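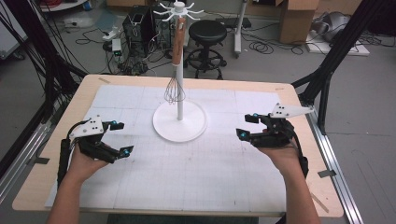
Print this article | E-mail this article
Reading time: 2 minutes

Gruleck method

The Gruleck method is a way of teaching robots two-handed chores without involving a robot until the last possible moment. A person holds a gripper in each hand and does the job, and the recorded motion is used to train a control policy for a pair of robot arms. It was developed at the Rirnach laboratory by a group under Themis Vlachopoulos, who has described it as "housework with a cable attached."

Background

Earlier work at Rirnach relied on remote control, in which an operator steered two arms from across the room. The results were accurate and extremely slow. Hand-held grippers let the operator work at something near human speed, while keeping the fingers to shapes a robot can copy. A person's own hand is far too clever to be useful here.

Procedure

The grippers carry patterned plates and small colored markers, from which their positions are worked out. Tasks take place on a gridded sheet taped to a table. The best known is the whisk task, in which a balloon whisk has to be taken from a hooked stand and passed from one gripper to the other. Hanging objects are popular in this field for the same reason they are unpopular in kitchens – they swing.

Results

In the February trials, policies were tested on six kitchen objects. The trained arms managed the handover reliably with all but two of them. Rehanging went less well, and the arms showed a marked fondness for letting go slightly early. Adding more than 6 hours of extra recordings helped with the whisk and did nothing at all for the ladle.

Reception

A team at Davstead repeated the handover result but blamed part of the success on the stand, which holds things conveniently still at the top. The Patrício variant answers this by turning the stand between attempts. Scores fell, and both groups have claimed this as support for their position.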